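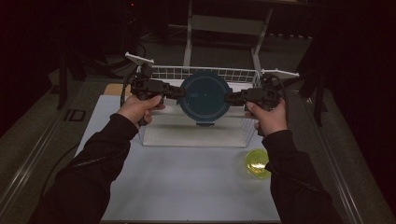
Rhona Aitken, shop owner and card maker

Skalau Clear Stamp Set – Garden Gate Greetings

If you've been stamping with me for a while, you know I have a weakness for anything with a garden gate on it, and when the Skalau catalog came in June I turned the page, saw this set and squealed loudly enough to scare the dog! I ordered a stack for the shop that same afternoon, and my own copy has hardly been off my desk.

You get the gate itself, a climbing rose that fits over it (or next to it, if you like your layers loose), a little watering can, and a handful of greetings in a skinny hand-lettered style. My favorite says "Come on in, the kettle's on," and I've already sent it to my sister, my neighbor and the lady who does my hair.

The stamps are clear photopolymer, so you can see just where you're putting them. They're a bit slick when they're brand new – mine beaded up with dye ink on the first try – so rub them gently with a white eraser, stamp them off a time or two on scrap paper, and they'll settle down nicely. Store them on the sheet they came on, out of the sunny window.
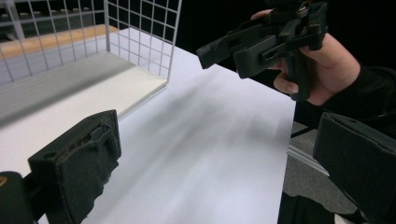 Rhona Aitken

For cardstock I've been using the Valtasside smooth white, the 110 lb one, which takes alcohol markers without feathering and still folds cleanly if you score it first. If you'd rather watercolor the roses, go for the 300 gsm cold press and a waterproof ink, and give the ink a good long while to dry (I never do, and I have the smudges to show for it).

Catriona Crichton made the shop sample with the gate in kraft and the rose in three pinks, popped up on foam squares, and it's so pretty I've hidden it behind the register so it doesn't wander off. The matching dies are sold separately, and they cut all the pictures but not the greetings.

Size of largest stamp: 2 inches wide
Material: clear photopolymer
Needs: acrylic block, not included
Matching dies: sold separately
Also goes with: Bomton ink pads, Hyun blending brushes

Orders of two or more sets get a packet of sequins from me, my pick of color!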